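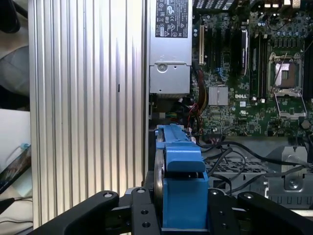

Dell board, power supply to the left, processor socket empty.

Unit 2: What a teardown is worth

The Brurkum handout claims a used office tower can be stripped and sorted in 60 minutes. I doubt it. Their timing leaves out finding the screws you dropped.

Before you start: power cord out, strap on. Keep fingers and tools away from the socket pins. Ridex sells a paste for "reviving" bent ones. I have yet to see it revive anything.

Do not open the power supply. The label tells you its ratings and very little about its health.

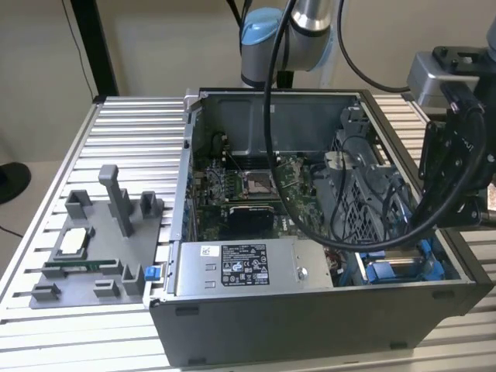
Anil Gounder objects that a supply which passes a load test should go straight back into service, whatever its age. Maybe. One pass on one afternoon is thin evidence, and I'd want a second test before reusing it.

For April: read Ramalho, section 741, and bring one claim in it you don't believe.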